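Household Odds and Ends > Table and Linens
Thread: Paper towels on a good tablecloth, am I ruining it?

tealeaf_ksawery
OK so I finally put the pink floral cloth on the round table and now I'm scared of it. We eat there, we drink tea there, the fruit lives there, and every spill gets a paper towel. My sister says the printed kind (the ones with little colored designs) can leave dye on pale fabric if you let them sit. I have a closet full of them from Alteck, 300 sheets a pack, so I'd really like her to be wrong!

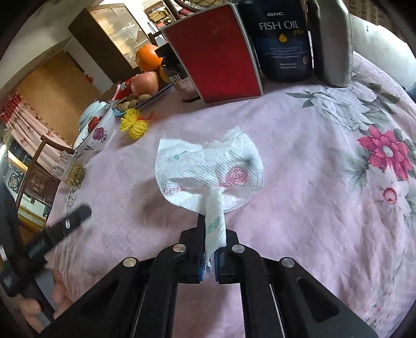 My habit is to pull one sheet, fold it over and press it on the spot, then leave it there while I finish my cup. Should I be switching to plain white for this? The cloth is cotton as far as I know, the label came off years ago.

- Ksawery Szulc

pantry_moth
Your sister is half right. I had a red border come off on a damp napkin once. Plain towels for anything wet, printed ones for hands and crumbs. And don't leave it sitting, just blot and lift.

OluObi
Going to disagree with moth. I've used printed towels on light cloths since we moved in and never had a mark I could blame on the towel. It's the tea that gets you. Green tea looks like nothing when it spills and then you find a yellow ring in January when you unfold the cloth. Cold water right away, then soap, and don't iron it until you're sure.

tealeaf_ksawery
Well, tea is my whole problem, because I drink it loose in a glass with the leaves at the bottom and I top it up all afternoon. Strawberries are the other one. My towels end up in a ball next to the cup and stay there till dinner.
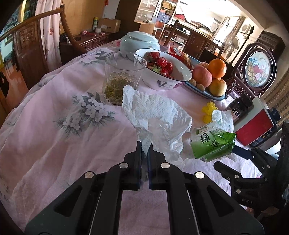
Page 2 of 2

OluObi
Strawberries are worse than tea, so keep them in a bowl like that and don't let people hull them over the cloth. I'd put a tray under the glass too. We got a Jilow one, it holds the cup and the packet and you carry the whole lot off when you're done.

pantry_moth
Still say a printed towel left in a wet ball for hours is asking for it. Test it! Wet one, set it on an old white T-shirt overnight, and look in the morning.

fullon_fan
A clear cover solves all of this. You still see the flowers.

tealeaf_ksawery
I had a clear cover on the last table and hated how my arms stuck to it - no thanks. I'll do the T-shirt test this week with the Alteck ones and post what I find. Olu, does the tray have a lip?

OluObi
Yes, a low one. Enough for a splash, not a whole cup.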